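Home | Builds | Sim Notes | FAQ | Contact

Print this page | E-mail this page

The Skultine Stove Fault: Your Questions

I've had a pile of mail about the kitchen sim since I posted about the arm driving itself into the stove, so I'm putting the answers in one place.
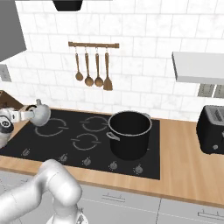

Most of you are asking one of the same handful of things, and a couple of you have the exact same bug in your own setups (sorry!). I run all this by myself in the evenings, so if your question isn't on the page, give me a little while.

What went wrong, in short?

The arm was supposed to stop just above a burner and wait for its next command. On a bad run it kept going down, pushed the tip into the cooktop, and the physics solver lost its mind. The elbow whipped around, the pot went flying, and the log filled up with joint limit errors. Then it would reset and do the whole thing perfectly the next time, which drove me nuts.

How often did it happen?

I left a batch of 100 runs going overnight and got 4 bad ones. That's rare enough to miss if you only watch a few, and I did miss it for most of December.

So what was the cause?

A stale target. My planner (I call it Skultine) sends a hover height, and the controller is meant to throw away anything left over from the previous episode. It didn't always do that. If the reset landed between two control ticks, the old target survived, and the old target came from a different kitchen layout with a lower counter. The arm was obediently going to a spot that was now inside the stove!

Where do I look in my own logs?

Look at the first few ticks after a reset. On mine, the worst run blew up at step 1571, but the bad number had been sitting there from the very start. I wasted a lot of time staring at the crash and not enough at the beginning of the file. If your target height changes before the planner has sent anything, you've got it too.

Is it fixed?

Yes, in the Ruvholm branch. I clear the target buffer on reset and the controller now holds position until it gets a fresh command with the right episode number on it. I also added a floor check, so any target below the counter surface gets refused and the run stops with a plain error. I've done 16 overnight batches since then with no repeat.

Why didn't collision checking catch it?

Because I had turned it off between the gripper and the stove. Yep. Back in the Haworth layout the gripper kept snagging on the knobs, so I put that pair on the ignore list in the planner "for now" and forgot. The physics still knew the stove was solid, but the planner thought it was air. Go read your ignore list today, please.

Could this hurt somebody on a real arm?

It could, and I want to be serious about this one. A stale target on real hardware means a move you didn't ask for. Don't copy my old controller onto a real robot. Keep people out of reach during resets, have the stop button in your hand, and test with the speed turned way down.

Can I get the broken version to play with?

Sure, it's tagged in the Jallamthorpe archive as the last release before Ruvholm. Simulation only! Set the reset delay to zero and let it run overnight, and you should see the fault by morning.

Print this page | E-mail this page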